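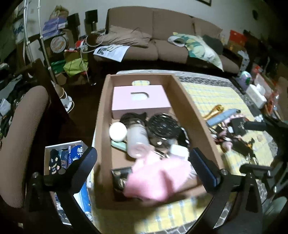 # Garnomard small-items carton

Brown cardboard, supplied flat, sold singly or in packs of six.

The Garnomard is the carton we suggest for the things that are left over once the books and the plates have been dealt with: bottles from the bathroom shelf, tins, hair things, small gift boxes, soft toys, the contents of the drawer by the bed. It is small enough to fill on the dining table and carry to the car on your own when full.

It can be used with the flaps open as a sorting box, or taped shut for moving and storage.

## Details

- **Material:** brown corrugated cardboard, plain inside and out
- **Supplied:** flat, with fold lines already pressed
- **Safe load:** 7 kg when the base is taped
- **Handles:** none; carry from underneath
- **Closure:** four top flaps, tape not included
- **Maker:** Rukilska
- **Recycling:** goes in with household cardboard once the tape is off

## Availability

We have 2,146 in stock at the Valcárcel warehouse. A further 3,105 are due in December. Orders placed before noon go out the same day. Larger orders for schools and shops are handled by Gilberto Sánchez in the trade office, and these may take longer if you want them delivered to more than one address.

## Putting it together

1. Open the carton out and square up the corners.
2. Fold in the short base flaps, then the long ones.
3. Run one strip of tape along the join and up both ends. For anything close to the full load, add a second strip across the middle.
4. Turn it over and press the base flat from the inside.

Don't interlock the base flaps instead of taping them. It holds for a jumper or two, but it will open under a few full bottles.

## Packing small things

Put flat items in first. A tray, a folder or a thin case makes a good floor for whatever goes on top. Rigid boxes go next, pushed up to one end so that they don't slide. Bottles and round containers fit in front of them. Tighten the caps, and stand the bottles up if you can. If a bottle is too tall to stand, lay it down inside a plastic bag and keep it away from paper and fabric.

Tins with compartments should be emptied or taped shut before they go in. The lids work loose on the stairs.

Fluffy and knitted things are best kept until last. They fill the gaps, and they stop hard items knocking together. Plush toys do the same job and weigh very little.

Combs, clips, chargers and cords are the things most likely to end up at the bottom, and the first things you'll want at the other end. Wind each cord separately, hold it with an elastic band and put the lot in a bag near the top. A zipped pouch from the Monus range fits flat under the flaps.

If you are packing at the table, leave the cloth on. It stops the carton sliding and saves the table top from scratches. Keep a clear patch beside the carton for anything you haven't decided on yet.

## What it isn't suited to

Books, unless you only half fill it. Crockery needs our double-wall carton with dividers. The Garnomard is not treated against damp, so don't leave it on a garage floor or in a shed over the winter. On a shelf indoors it will keep its shape for years, and cartons of the same weight can be stacked three high.

## Questions we are asked

**Can I use it again?** Yes. Slit the tape with a blunt knife, fold the carton flat and keep it dry. The fold lines soften after a few moves, and at that point it's better used for storage.

**Does it come with a lid?** No, only the flaps. A separate lift-off lid is sold for the larger Garnomard but doesn't fit this one.

**Can I write on it?** The surface takes marker pen and paper labels. Write on a side as well as the top, so you can read it when the cartons are stacked.

**Can I buy a mixed pack?** Not through the website. Yaneth Rivadeneyra at the shop counter can make one up if you ring before you come in.

## Returns

Unused cartons can be returned flat in their original band. We can't take back cartons that have been taped or written on. If one arrives with a crushed corner, send us a photograph of the carton and the outer wrapping, and we'll put a replacement in the next post.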